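# Meet the robot arm that learns in a pretend living room

Have you ever played a computer game where you could decorate a house? Bolar is a bit like that, except the one doing the tidying up is a robot arm! It's a learning kit made by Kurkano, and it's for schools and clubs that want to try out robots without buying a real one.

Everything in Bolar happens inside the computer. The rooms, the furniture and the robot are all drawn by a program, and the word for this is a **simulation**. The kit comes with 687 things to pick up and 9 rooms to put them in, so you can mix them up in all sorts of funny ways.

Robot arms bend at their joints, just like you bend at your shoulder, elbow and wrist. At the end there is a gripper, and that does the job of a hand.
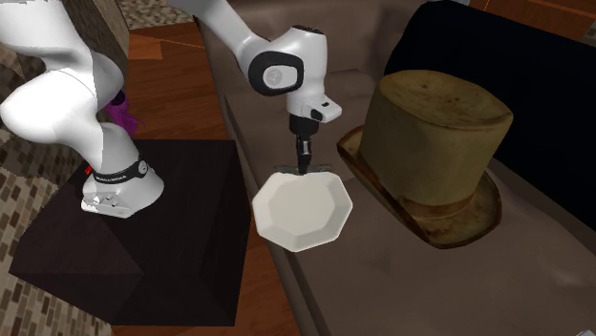

Two fingers might not sound like many (you've got eight and two thumbs!) but they can do a lot. Try it yourself with a bowl from the kitchen — a plastic one, please. Pinch the rim between one finger and your thumb, then lift. Can you feel it wanting to tip? A robot has to deal with that too, and it has to keep clear of anything else on the sofa, like a big old top hat.

In Bolar you choose where the arm should grip and how high it should lift. Then you press Go and watch. If the bowl drops, nothing gets broken. You press Reset and have another go!

We love the Try Log, where the program keeps a list of every attempt. The club at Plonham started theirs in January and has got to 2733 tries, and 651 of those were with hats. Hats are tricky because the brim gets in the way.

**Word to know:** *gripper* — the part of a robot arm that holds things.

**Next page:** Carrillo, the kit's add-on for robots with wheels.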